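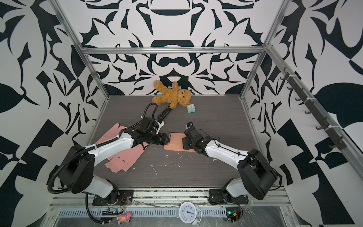

Despina Ciobanu thinks the label printer is fine and that the paper is at fault. She has thought so since the first entry in this ticket, and she would like it written down before anyone else gets the credit.

Ticket 878
Opened: Jun 21, 2025
Product: Tovance desktop label printer, running from the Kollent stock program
Site: Petbridge, shipping counter
Priority: Low (requested: Urgent, Very Urgent, and once, in the subject line, HELP)
Assigned to: Virgil Lazăr

Problem as reported
Every label comes out fine, followed by a blank label, followed by a label with the bottom of the address on it. Customers in apartment buildings are receiving their packages anyway, which says a lot for the mail carriers.

Entry 1
Turned it off and on. I'm obliged to do this and so are you. Blank label came out during startup, as if to greet me.

Entry 2
Checked the label size in Kollent. It was set to 4 x 6. The roll is 4 x 6. Checked the label size in the driver, where it was set to "Custom (2)". There is no Custom (1). Changed it to 4 x 6, printed a test, got a good label and a blank. Went back into the driver and found Custom (2) again.

Entry 3
The driver setting goes back every time Kollent opens. Kollent keeps its own copy of the printer preferences and hands them to the driver on launch, whether the driver wants them or not. The copy was saved in November, when the counter was still using the short return labels. Deleted the copy. Kollent made a new one from the old one, which I had not known was possible.

Entry 4
Called Kollent support. Held for a while to a piano version of something. Was told to turn it off and on.

Entry 5
Comment from Despina: "Has anybody looked at the paper?"
Reply: Yes. It's white.

Entry 6
Looked at the paper.
The rolls on the shelf come from Admasu, who took over the supply order this spring. The old rolls had a clear gap between labels, and the printer finds the start of each label by looking for that gap. The Admasu rolls have a black mark on the back instead. The printer can read either kind but has to be told which, and it had been told "gap." With no gap to be found it fed until it lost patience.
Changed media sensing to black mark. Ran calibration by holding the feed button through 3 blinks (the manual says 5, and 5 gets you a factory reset, so now I have also set up the network again).
Printed 400 labels from the backlog. No blanks.

Entry 7
Reopened by Despina. Blanks are gone but the text is printing a little low, with the last line of the address touching the barcode.
That part was Custom (2). Closed Kollent on both counter PCs, deleted the saved preferences on both, set the driver to 4 x 6, then opened Kollent. The second PC had been putting the old copy back through the shared folder. Text is where it belongs.

Resolution
Two faults, one on top of the other: wrong sensing mode for the new rolls, and a stale label size shared between the PCs. If the supplier changes again, check the back of the roll before opening a ticket. The sensing mode is under Media, Advanced, Sensor Type, and it does not ask you to save, so press Save.

Comment from Despina: "So it was the paper."
Reply: It was partly the paper.
Comment from Despina: "Please put that in the resolution."

Status: Closed
Root cause: Paper (partly)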